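Home | Features | Workshop | Materials | Back Issues | Subscribe

The Matte White Worktop, Considered as Equipment

Wednesday, August 24, 2022
By the Materials Desk

A large white table with a flat finish is usually bought as furniture and then used as a tool. Its surface deserves a specification.
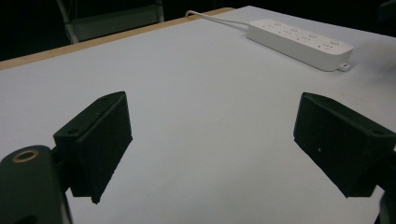

What matte means on a data sheet

Gloss is measured by sending a beam of light at a surface at a fixed angle and recording how much comes back at the matching angle on the other side. The standard general-purpose angle is 60 degrees. For low-gloss finishes the meter is switched to 85 degrees, nearly parallel to the surface, where small differences are easier to separate.

This has a practical consequence. A tabletop that looks completely flat from above can show a visible sheen when viewed along its length from a chair. A sample chip held at arm's length under a showroom light gives little warning of this. The chip should be laid on a table at working height and looked at from a seated position, with a window or lamp on the far side.

Manufacturers reach a matte finish in several ways. Laminates are pressed against a textured plate or release paper, which leaves a fine relief in the resin. Paints and lacquers carry a flatting agent, commonly silica, that roughens the film as it cures. Powder coatings rely on the chemistry of the cure or on fillers. The three finishes may read the same on a gloss meter and still behave differently under a wet cloth, a pencil, or the foot of a heavy object dragged six inches.

Sorting, packing, and the case for white

The Bitar workshop building in Grisus replaced its worktops in July. The old tops were a mid-brown woodgrain. The work done on them is mostly sorting and packing of small hardware, with some paper cutting and label work at one end of the room.

The tenants' main complaint about the old tops was lost parts. Woodgrain print is a pattern of short dark lines on a lighter ground, and a black screw or a brass insert dropped onto it becomes one more short dark line. On plain white the same part has an edge on every side. Small dark items can be found at a glance, and dust and offcuts show up before they are swept into a box with the goods.

White is poor at the opposite task. Clear plastic washers, white nylon spacers, and scraps of backing paper nearly vanish. The Bitar tenants keep a dark gray cutting mat at the labeling end for this reason, and the mat has turned out to be the most borrowed object in the building.

The trial

Before ordering, the building put three sample tops into daily use for nine weeks. The candidates were a pressed laminate sold by Vudari under the name Dada, a satin lacquer on fiberboard, and a powder-coated steel sheet. Each was used at the same height and under the same ceiling fixtures.

The steel sheet was withdrawn first. It cleaned well and did not mark, but it rang when anything was set down on it, and adding a damping layer to the underside raised the price past the laminate.

The lacquer had the best appearance on delivery. It also burnished. Repeated rubbing at the front edge, where forearms and sleeves rest, flattened the peaks of the finish and left a polished band that could be seen from the doorway. Burnishing is permanent on most low-gloss coatings. Cleaning does not bring the original texture back, and harder cleaning extends the damage.

The laminate burnished less over the same period. Its fault was metal marking. Soft metals, aluminum in particular, leave gray streaks on a textured white surface because the texture acts as a mild file. The streaks look like scratches and are mostly deposits. They came off with a damp melamine foam pad and light pressure, although a foam pad is itself an abrasive and was limited to the streak.

The building ordered the laminate.

Size, support, and flatness

The new tops weigh more than the old ones, and the trestles had to be moved inward. A long top supported only at its ends will sag under its own weight over time, and a plain white surface makes the sag easy to see when a straightedge is laid across it. Fiberboard cores creep more than plywood of the same thickness. The remedy is a rail down the middle or closer supports.

Balanced construction matters as well. A panel laminated on one face only will take up moisture through the other and cup. The underside should carry a backing sheet of similar thickness. It does not have to match in color.

The joints between adjoining tops were pulled together with panel connectors from below. A joint that stands proud by the thickness of a business card will catch every sheet of paper slid across it.

Lighting

A matte top scatters light, so a ceiling fixture appears on it as a broad pale area with no sharp reflection. Shadows remain. With one row of lights behind the worker, hands throw a shadow directly onto the work. The Grisus room has two rows, and the tables stand between them with their long sides parallel to the fixtures.

A low lamp at one side is useful for inspection. Light arriving nearly flat to the surface picks out dents, glue beads, and grit that overhead light washes out.

Cleaning schedule

Daily: dry microfiber cloth, then a damp one with a drop of dish soap. Wipe the full width of the top. Rubbing one spot is what starts a burnished patch.

Weekly: rinse with clean water and dry. Soap film collects in the texture and holds dirt, and a top that seems permanently gray is often only under-rinsed.

As needed: isopropyl alcohol for marker and adhesive. Try it first near the back edge. Wax and furniture polish should be kept away, as they fill the texture and raise the gloss unevenly.

Cost

Each Dada top came to $351, cut to size and edged on four sides. Delivery and removal of the old tops added roughly $200 for the whole room. The building expects to turn the tops end for end after nine months so that the front edges wear evenly.

Contact the editors | Copyright 2022 | Back to top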